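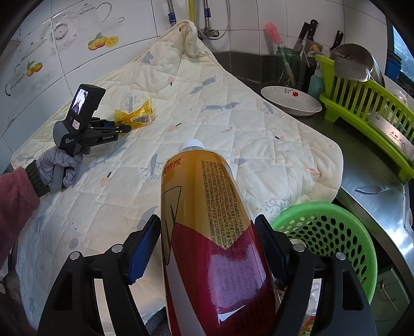
Who is the helper here? A house cleaner on the job of teaching her replacement

She picked the diner, and she picked the back booth. She cleaned homes in and around Floltville for Carum for most of her working life, and since February she has spent three mornings of each week doing something the company calls capture. She agreed to talk as long as I left her name out. Carum has a page on its website about how its cleaners feel about the new program, and she would like to keep her job while disagreeing with it.

Capture goes like this. Two cleaners go to a kitchen. Each of them carries a gripper that you hold by a handle, with a pair of black fingers where your own fingers would normally do the work. They pick things up with it. A drink bottle on its side, say, or a crumpled wrapper left on a quilt that has somehow ended up spread over the counter. The recordings go to Citance, the outfit that is building the machine. The machine is called Bíró, and if you believe the brochure it will one day do all this without anyone standing at the sink.

"They told us it was going to help us," she said. "I asked who the helper was. I was the one holding the thing."

The morning meeting

The way she tells it, the change was announced at seven in the morning over boxed doughnuts. A manager read from a sheet. Routine tasks would move over to Bíró in time, and the cleaners would be "freed up" for better work. She asked what the better work was. The manager said that was still being designed.

"I've been freed up before," she said. "When they brought in the scheduling app it freed up the two women who did the phones. They were very free. They were gone by summer."

I put it to her that this could be unfair. Cleaning kitchens is hard on the body, and plenty of people would be glad to hand over the scrubbing. She agreed with that faster than I expected.

"Give it the ovens! Please. Give it the shower doors. My wrists are bad and I would shake its hand, if it has one. But look at what they have us recording. It's picking up a bottle. It's moving a wrapper. That was never the part that hurt."

What the hands do

She had plenty to say about the tool itself. It has no sense of what it's holding, she said, and after an hour neither do you. With bare hands she can tell a full bottle from an empty one before she has properly lifted it. Through the gripper she has to look, and lift, and wait to see what happens. You squeeze at the handle and the fingers come together, and with a slick plastic label between them she goes slower than she has ever gone in her life.

Slow is what they want, too. She is told to approach from the side, stop, close, stop again, lift. If she does what she would do at home – sweep three things up in one go and nudge the drawer shut with a hip – the clip gets thrown out.

"So it isn't learning from me," she said. "It's learning from me pretending to be it."

That was the line I wrote down twice. Citance talks a lot about the know-how of experienced cleaners, and that know-how is supposed to be the reason for sending Carum people out instead of students. Yet by her account the know-how is trimmed off before the first clip is saved. Nobody records her deciding what to leave alone. A card with writing on it, tucked in a dish rack, might be trash or it might be a note from somebody's mother, and a cleaner who has been in the house a few times usually has a fair idea which.

She does like the partner she's sent out with. They talk the whole time, about their kids and about food, and she assumes someone at Citance is listening to it or that no one is. She wears gloves on cold mornings. Some of the others don't, and say the handle is easier that way.

The numbers

Carum pays $28 an hour for capture, more than she gets for cleaning, and she didn't hide that this matters. The target is 50 good clips per shift. A good clip is one that a reviewer accepts, and the reviewer is someone she has never met or spoken to. She keeps her own tally in a pocket notebook. By the morning we met she was at 3467 accepted.

I asked if she gets anything for them past the hourly wage, a cut or a credit or a promise of some kind.

"A tote bag," she said.

She thinks about the tally more than she would like. A room that she cleans gets dirty again and she is needed again. She has done certain kitchens every other week for years and never minded that, it's what the job is. A clip is only needed once. She brought this up on her own and then wanted to move on, and ordered more coffee.

What the company says, and what it leaves out

Carum's printed answer to all this is a single folded sheet that every cleaner received. It says the company is "100 percent committed to its people." I have read it several times looking for what the commitment consists of. There is no mention of hours. There is no mention of how many homes will still have a cleaner assigned once Bíró is in them, or of who will be blamed when it drops a bowl with flowers on the rim that was a wedding present. She asked that last one at a meeting and was told it was a great question.

I should say that I haven't seen Bíró work, and neither has she. She has seen one video, sped up, of an arm putting a sponge in a sink. It may be very good by now. It may also be years away, in which case the cleaners are being moved around and worried sick for the sake of a sales pitch. I don't know which of these she ought to hope for, and when I asked, she didn't either.

There have been changes already, with no machine in any client's house. Cleaning visits on capture days are covered by newer hires at the lower rate. Regular clients get whoever is free. One of hers called the office to ask if she was ill.

"They said I was on special projects," she told me. "I had a bottle in a claw. I'd been moving it back and forth since eight."

She has put in to go back to cleaning full time. The form has a box for the reason, and she left it blank. So far she has had an automatic reply.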